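Moving the kitchen, part two

2019-01-21

I said before Christmas that I would write up what we decided, so I will try to do it in order.

The flat in Bonditbridge had a kitchen you could cross in two steps. We cooked in it for years and got used to it. The new house is bigger and older and the kitchen had been left alone for a long time, apart from a cooker that one of the previous owners must have put in without measuring the gap.

We asked for quotes in November. The first firm wanted to start straight away and the second never rang back. In the end we went with Mondum, mainly on the word of Mahsa Kazemi, who used them for her utility room in Ikgate and had no complaints except about the parking. They came out, measured up and sent a drawing within the week.

The main argument at home was over how dark to go. I wanted pale cupboards. My husband wanted dark ones, and he pointed out that our pale ones in the flat showed every fingerprint. I looked at a lot of kitchens online and went back and forth. Dark wood looks heavy on a screen, but his mother has it and her kitchen is a pleasant place to sit. A patterned stone worktop seems to help, as it gives you something lighter to look at.

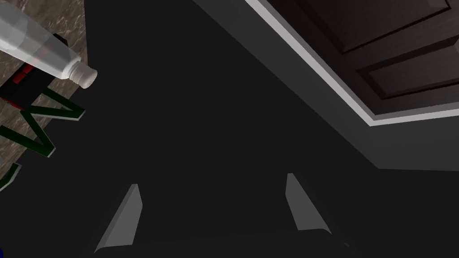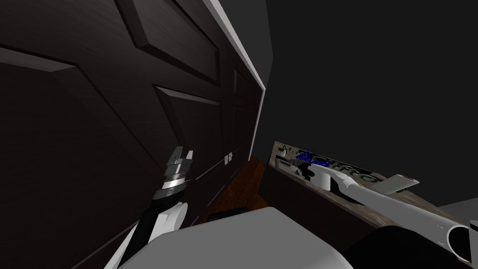 Dark wood in both, with the stone worktop in the first.

I gave in on the cupboards and he gave in on the floor. He had wanted that dark too, and I thought it would be like walking into a cellar. We are having a light grey tile. It comes in boxes of 20 and we were told to order 3 boxes more than the room needs, for breakages and odd corners.

Handles took longer than I expected. I ordered samples from Ağca and kept them on the windowsill for a fortnight. The long bar ones caught on my cardigan pocket, so they went back. The ones we chose are short and slightly curved, and they cost £145 for the lot, delivered.

Dzintra Sepp next door had her kitchen done last April and came round to look at the drawing. She spotted that the bin was on the opposite side from the sink, so you would drip teabags across the room every morning. We have had that changed. She also said to think about sockets early. We had put in one pair by the kettle and nothing by the back door, where I would like to charge the hand vacuum. That has been changed as well.

The fitting should take up to 2 weeks. We will have the microwave and the kettle in the dining room and wash up in the bathroom, which I am not looking forward to. I have been cooking double and freezing half since New Year. There is a lot of lentil soup.

Still to settle: the wall colour, whether to keep the old larder door, and what to do with the table. It has been in my family a long time and it is the wrong size for the room. I have measured it more than once and it has not got any smaller. If it won't go in, my sister has first refusal.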